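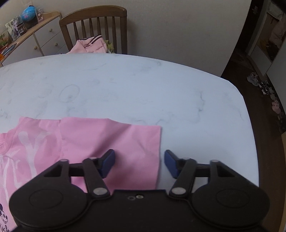

Gripper open over the pink T-shirt, right-hand sleeve.

Print this page | E-mail this to a friend

Folding demo, open day checks, with my comments

I did the walk-round for the Tornholm open day myself, so these are my ticks and my grumbles. Iqra Cheema was on the gripper, Daniyal Virk was minding visitors, and I had the clipboard and a cup of tea.

1. Table steady, no rocking. OK. I leaned on it properly, all my weight, and it stayed put. The round side is kind to hips, which I can't say for the square one we had in October!

2. Tabletop clear apart from the garment being worked on. OK. Please keep phones off it as well (yes, Daniyal, yours).

3. Finger pads clean, facing each other, nothing stuck to the blue faces. OK. Wipe them again at lunch, fluff builds up faster than you'd think.

4. Pivot caps and centre screw checked by hand. OK. I'd still like Yasir to bring the proper driver next time, I was making do with the one off my keyring.

5. Gripper opens fully before it comes down on a sleeve. OK, and I watched this one for ages. Iqra likes one pad over the cloth and the other just past the straight edge of the sleeve, and I've written that in as the way we all do it. Coming in half open is how you end up with a bunched shirt and a cross operator.

6. Visitors' fingers. COMMENT. Children will reach for the cartoon mouse on the front of that shirt, every single time. Anyone under 6 holds a grown-up's hand, and everyone stands 50 cm back from the table while the gripper is over it.

7. Walkway to the door. COMMENT. The shoes are in a line along the side and I'm happy with that as long as it stays a line. Once people start kicking theirs off in the middle we've got a trip hazard.

8. Chair behind the table. COMMENT. Fine for clothes, but no sitting there during a run, please. It's too close for my liking.

9. Stop button called out loud and tested. OK, 2 goes, both fine.

Passed, with items 6, 7 and 8 to be looked at again before the afternoon group.

Comments

Aqeel Malik: Could we have the 50 cm marked on the floor in tape? My lot never know what 50 cm looks like.

Yasir Pirzada: Driver is in my bag, sorry!!

Kiyoshi Ueda: Nice to see the sleeve rule written down at last. Same for trousers?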